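Working With Clients: Unit 2 Handout
Scheduling, Energy, and the Week That Gets Away From You

Welcome back! I've been looking forward to this unit since we started, because it's the one former students write to me about later. Last time we covered intake forms and first conversations. Now we get into the calendar, which sounds dull and is really where a one-person practice lives or dies (coaches, tutors, organizers, bookkeepers, all of you).

Bring your own calendar to class, paper or phone, I don't mind which. Messy is great. Messy gives us something to talk about!

What a session really costs you

Most new people price and plan by the session. A session is 50 minutes, so they look at a free morning and happily put four of them in it. Then they wonder why they're eating crackers over the sink at 3 p.m.

Every session drags a little train of other things behind it: the notes, the follow-up message, the bill, the form you promised to send, and the time it takes your head to leave one person's problem and get ready for the next. I call that the tail. Write down your own tail for one week. Mine used to be 18 minutes when I was fresh and a good deal longer late in the day, and I would never have guessed it without keeping track.

So when you block out time, block the session and the tail together, in one piece, in one color. If your booking page lets clients grab the slot right after, change that setting before you do anything else in this handout.

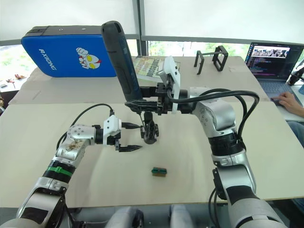 The other thing people leave out is the warm-up. Some clients you can see cold. Others need ten quiet minutes with last month's notes, and you know exactly who they are. Put those sessions first thing or right after lunch, where the warm-up has somewhere to go.

Mapping your energy

This is my favorite exercise in the whole course, and it takes almost no effort. For two weeks, jot down a letter a few times a day next to whatever you're doing:

H for high. You could talk to anyone, and you'd enjoy it.
M for middle. Fine, steady, good for routine work.
L for low. You're rereading the same email.

Don't fix anything while you're collecting. Just write the letters. If you nap, write down the nap! Naps count, and they tell you a lot about the hours before them.

Afterward, lay the two weeks side by side and look for the hours that keep matching. Nearly everyone finds a strong stretch they've been spending on email and a weak stretch where they've parked their hardest clients. Swapping those two costs nothing, and I get excited every single time a class sees it on their own pages.

A case to talk over: Maddocks

Maddocks is a home organizing business with one owner and part-time help in December. Over one year the owner logged 734 client messages sent outside of working hours. Many of them were corrections: wrong day, wrong time, "see you tomorrow" to someone booked for next week.

The first plan was a better app. The owner tried Navau for a while and then Brullov, and liked parts of both, but the wrong-day messages kept coming. What helped was a change in when the reminders got written. They had always been typed at night, from memory, on the couch. They moved to 9 a.m., at the desk, with the calendar open, before the first visit of the day.

Read the case again with these in mind before we meet:

Where in the day was the owner most likely at M or L?
What would have happened if the app had sent the reminders by itself, using the same calendar?
Which of your own small jobs are you doing at the wrong hour?

There's more than one good answer to the second one, and the last group argued about it happily right through the break.

Setting up your recovery blocks

A recovery block is time you protect so the rest of the week can work. It has a start and an end and it's on the calendar like a client. Try building yours in this order:

1. Pick one block in the middle of your week. Not the end, you'll be too tired to defend it.

2. Give it a name you'd be comfortable saying out loud. "I'm booked then" is perfectly true. You don't owe anyone the details.

3. Decide ahead of time what's allowed in it. Reading, walking, lying on the floor, sleeping. Catch-up paperwork is not on the list, however tempting. 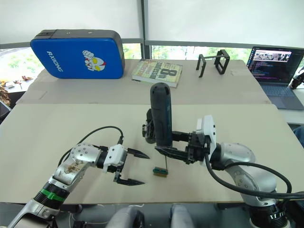
4. Choose your overflow spot. When an emergency does eat the block, you need to know where it moves to, and it has to move within the same week.

5. Try it for a month before you judge it. The first one or two will feel strange and a bit guilty. Keep going!

Sample wording you can borrow

For a client who wants a slot you've closed: "I don't have that time open, but I'd love to see you at 10 or at 2. Which works better?"

For a mix-up that was your fault: "I gave you the wrong day, I'm sorry. You're on my calendar for the time we first agreed on. See you then!"

Keep apologies short. One sentence, then the correct information. Long ones make clients worry about you, and then you're comforting them about it for half the next session.

For next time

Finish the first week of your letter chart (H, M, L) and bring it along.
Time your tail for at least five sessions, or five work meetings if you don't have clients yet.
Download the blank weekly grid from the Eltavico course page. Print two, you'll spoil the first one.
Write one reminder message in your own voice and read it aloud before you bring it in.

Unit 3 is on raising your rates, so come with a number in your head that makes you a little nervous.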